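Members' Newsletter
Friday, June 15, 2018

Notes from the rail

Well, the mud has finally gone and I can get the car into the top field at Paneck without somebody having to push it out again afterwards. It's been a funny old spring for racing round here. We lost the March meeting to waterlogging (second time in three seasons, and I'd already made the sandwiches), then the next card was so oversubscribed they had to divide the maiden, and now we've got ground so quick that half the trainers are ringing up every morning asking about watering.

So, watering. The track team have been putting it on overnight, mostly down the back straight where it dries out first, and the plan is to have it good, good to firm in places, by the time the horseboxes arrive. I walked the whole way round on Tuesday evening with my heel and my walking stick, very scientific, and I'd say they're nearly there. The bend past the old Hadgu stables is still a touch lively for my taste. The home straight is lovely, a really good covering of grass, and if you fancy something that likes to come late down the outside then I wouldn't put you off.

We have 70 entries across the seven races, which for a midsummer card at a track our size is smashing. Last year's was a thin affair with a three-runner novice race in the middle of it, and I remember standing there with my racecard wondering whether to go for an ice cream instead. (I went for the ice cream.)
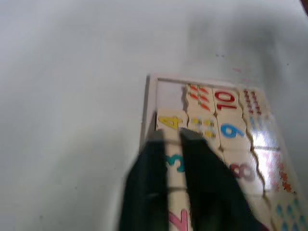
Do I need to book, or can I just turn up on the day?
You can pay at the gate as always, cash or card, but the enclosure by the winning post is members and advance bookings only this time, so ring the office first if that's where you want to stand.

Now, the big one. The Drasen Stayers' Handicap is the fourth race, and it's the one everybody's been talking about in the queue for the tea hut. It's run over two miles, so they come past the stand twice, and if you've never brought a child racing before I'd suggest this is the race to put them on your shoulders for. Last year's winner, Lantern Parade, is back to have another go and will be giving weight to everything else. He's a great big plain bay horse with feet like dinner plates and I adore him. He wasn't stopping at the line last year and he'd keep galloping to the coast if you let him! But he does like some cut in the ground, and he won't be getting any, so I've got a nasty feeling he may find one or two of the younger ones too sharp.

The one I'd worry about is Copper Kettle, a mare who has been creeping up the weights all spring without ever winning by more than a neck. She's the sort who does just enough and then has a look round at the crowd. If there's no pace on early she'll be in the perfect spot, and I've had a small each-way bet on her already, which will no doubt have finished her chances. At a bigger price I quite like Sixpenny Walk, third over the trip last time after getting no sort of run on the inside.

We're being sponsored again by Dilora, who do the horse feed, and they've put up the rug for the best turned out in every race as well as the prize for the handicap. Do clap the grooms when those are announced. Some of them will have been up since four plaiting manes, and the prize means a lot to them.

Getting in and out was a bit of a trial last time, I know. We had 309 cars through one gate in under an hour and the queue was back past the church. There'll be two gates open for this meeting, with the lower one for anybody coming from the village side. Please don't follow your sat nav up the farm track, it goes nowhere and there's a bull.

Membership has crept up to 247, our best since I started scribbling these notes, so hello to all the new people. Your badges are at the office, and they get you into the paddock as well as the enclosure, which I didn't find out until my second season.

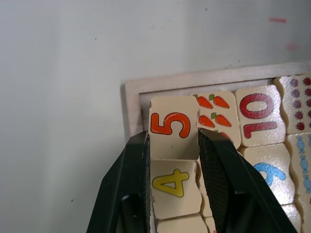

Gates and race times

Gates open at noon. First race is at two o'clock, then every half hour, with the Drasen at half past three and the last at five. Dogs are welcome on leads everywhere except the paddock and the members' enclosure. The tea hut takes cash only, and the fruit scones generally go before the second race.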